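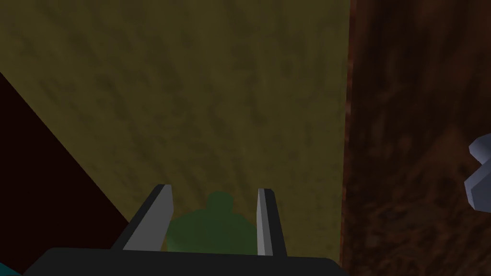

The randomized textures are in as of last night, and I'm really happy with how the new demos are coming out! Every episode now draws its surfaces fresh at reset, so the policy can't lean on the same gray tabletop it saw in the whole July set. Some of the draws are pretty wild. I kept one where the green object between the fingers is a dull olive against a mustard yellow background, close enough in color that I had to squint while teleoperating, and I think those are the episodes we want more of. If the wrist view gets hard for me, it's probably teaching the model something.

On 2026-01-02 Kristine Tiongson wrote:
> Hi all, happy new year. Before I start the next training run on
> Skaten I'd like to know three things. How many sim demos do we have
> with the texture changes turned on? Are the failed grasps being
> thrown out or kept? And is Oris still writing the gripper width at a
> different rate from the wrist view? Last time I lost a day to that.
> Luuk, if the answer is "not many" I can wait a week.
> Kristine

Taking these in order.

We have 535 demos with the textures on. Luuk did most of them over the break (thank you Luuk!!) and I added 36 yesterday evening, which went quicker than I expected once I stopped fighting the controller. My average is about 21 seconds per episode now. The older plain ones are still in their own folder, please don't mix them in until we've talked about weighting.

Failed grasps are kept, with the success flag set to 0. I'd love to hang on to them. Thijs found a bunch where the operator misses, backs off and gets it on the second try, and those recoveries are lovely data. What I do throw out is anything where the object was already on its side at reset - that's a spawning bug, and Hilde has a fix waiting for review.

The rate thing is fixed in Oris. Both streams get stamped on the same sim step. If you see a drift of more than one step, send me the episode number and I'll look at it the same day.

One thing I could use help with: the lighting. It's even and fairly dim in the ones I've opened so far, and I'd like a few harsher setups before we go much further. I have 7 light presets half written in the Postma config and no strong feelings about which ones are realistic. If anybody wants to spend an hour trying them, the branch is called postma-lights and it runs fine on a laptop.

Kristine, I'd say go ahead and start a small run with what's there. I'm dying to see whether the low contrast ones change anything.

Ineke

--
Ineke Mulder
Stistetti sim group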